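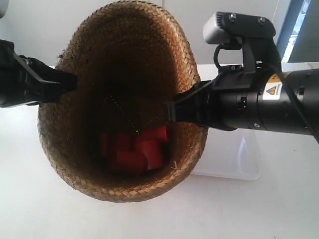 Straw basket, frayed at the rim.

Ticket 302 - Rotary engraver leaving ghost lines on brass nameplates
Status: resolved, grudgingly
Machine: Varkarano tabletop, Waltthorpe spindle

First report. Every second plate shows a faint double line on the downstrokes. The customer's name is Tunstall, so there are plenty of downstrokes to admire. I swapped the cutter and got the same ghost, only sharper.

Checked the collet. Clean. Checked the file for doubled paths, having been caught by that before. One path per letter, as drawn.

Vernora support suggested I restart the computer. I restarted the computer. The computer is now very well rested.

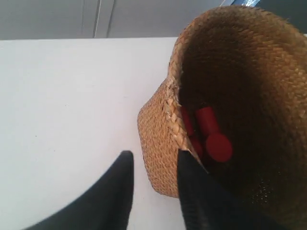
Waltthorpe, January 4, 2026

Update. Put a dial indicator on the table and pushed sideways. It moved, then moved back when it felt like it. The gib screws on the X slide had backed off, and two of them I could turn with my fingers. Snugged them up evenly, ran the table end to end by hand, no binding.

Cut a test plate in scrap aluminium at the usual depth. Single lines. Repeated in brass at full speed and the ghost was back on the letter S only, so I dropped the feed and it cleared.

Still open: the nose cone leaves a grey rub mark on lacquered stock. Masking tape works for now - it also makes the shop look like a kindergarten. Please add the gib screws to the June service sheet.

Ashley Kettle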